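Subject: Re: [dso-list] New candidate companion in the Drotov field?
Time: 9:40 pm

Somebody on the list wrote:

> Hi all,
>
> Passing this on for those who missed it. The Pendumberg survey people
> have put out a preprint saying one of the dim red stars in the Drotov
> field is being tugged around by something they can't see. They get a
> period of 61 days and a minimum mass that makes it too heavy for a
> neutron star. No X-rays, no radio. They're calling it a quiet black
> hole. If that holds up, it would be the nearest one to that cluster
> by a long way.
>
> I think this is the most exciting thing to come out of a small survey
> in years and I'd love to see the list get behind a follow-up campaign
> this April. The star is within reach of a 14-inch scope and a decent
> spectrograph. Who's in?
>
> Clear skies

I read the preprint twice, once quickly and once with a pencil, and I'm not in yet. Let me say why before we all start clearing our schedules.

First, the number of spectra. The abstract says the survey took 3,089 spectra in the field, and people have been repeating that figure as if all of them were pointed at this star. They weren't. Go to the table in the back. Of the 3,089, the pipeline kept 2,322 after quality cuts, and those are spread over every target in the field. The candidate itself has 4 epochs. Four points on a velocity curve. You can put a sine wave through four points at a whole range of periods, and if you let the eccentricity float you can put nearly anything through them.

They do say the 61-day period is "preferred." Preferred over what? There's a periodogram in the paper, and the peak they like is taller than its neighbors, but I count myself lucky if I can tell it from the one at half that period without a ruler. The mass of the unseen object depends directly on the period and on the size of the velocity swing. Get either one wrong and your black hole becomes a perfectly dull white dwarf or a faint ordinary star.

Second, the missing light. The whole argument for a dark companion is that you see one set of lines when you'd expect two. Fine, but the visible star is a giant. Giants are bright. A smaller, hotter star next to one can be very hard to pick out, especially if it's spinning fast and its lines are smeared out to nothing. Several of the "quiet black holes" announced over the years came apart exactly there. One of the stars turned out to have been stripped by its partner and weighed far less than anyone had assumed, and once you put in the smaller mass the dark object didn't need to be dark or heavy any more. The preprint gives this possibility two sentences and moves on. I would have liked two pages and a spectrum with the giant subtracted.

Third, the distance. They take the cluster distance and assume the star is a member. Maybe it is. Its motion across the sky is close to the cluster's, but the error bar they quote is big enough that a foreground star would fit inside it. If it's in front, it's less luminous than they think, which changes the radius, and we're back to arguing about the mass.

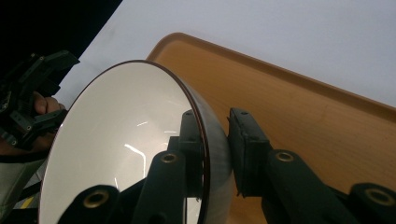 Could an amateur spectrograph settle any of this? For the velocities, maybe: a giant swinging as fast as they claim should show up in a small instrument, provided you calibrate every exposure and keep at it for more than one full cycle.

That last part is where I have doubts about the campaign as proposed. One month doesn't cover one period. If we only look in April we'll get a piece of a curve, everybody will fold it on 61 days, and it will look fine, for the same reason theirs looks fine. I'd want coverage over at least two cycles, by people who agree ahead of time on how to reduce the data and who don't peek at each other's results. We did not do this for the Mujić variable and I think most of us remember how that went. Half the list had it as an eclipsing binary and the other half had it as a spotted star, and when we finally compared notes the main difference was which comparison star each group had used. The second group's comparison star was itself a variable.

There's also the matter of the instrument. The Pendumberg spectrograph was moved to a new mount partway through the survey. It's in the observing log but not in the text of the paper. Two of the epochs for this star are from before the move and two are from after. If there's a zero-point shift between the two halves, you'd get a velocity change in any star you looked at that way, and it would look like motion. The fix is simple. They should show us the same plot for a handful of constant stars in the same field. Maybe they have and just left it out. I wrote to the contact address to ask and have heard nothing so far. I'll post the reply if one comes.

Some people have brought up the Clemley plates as a way of checking for long-term brightness changes. I've worked with those scans. The field is near the corner of most of them, the images are stretched, and the star is blended with its neighbor on the poorer ones. You can find a trend in there if you want one. I wouldn't hang anything on it.

None of this means they're wrong. Dark companions ought to exist in decent numbers, some survey has to find them, and a small one has as good a chance as any. But a preprint that hasn't been through review, with four velocities and an instrument move in the middle, is a reason to take more data. It isn't a discovery yet and I wish we'd stop calling it one in subject lines. (I see the question mark in this one, thank you. The previous thread didn't have it.)

What I'd support:

Pick three constant stars in the field and observe them every night along with the target.
Arc lamp before and after each exposure, not once an evening.
Raw frames to the shared folder, no reduced velocities posted until the second cycle is done.
Somebody with access to something bigger should ask for a single good blue spectrum. A hot companion would show there first.

If enough people will sign up for that version I'll put my own scope on it whenever the trees allow, which from my yard means until a little after 11 pm. If it's going to be one month and a press release, count me out.

Also, whoever keeps replying to the digest with the full digest attached, please trim.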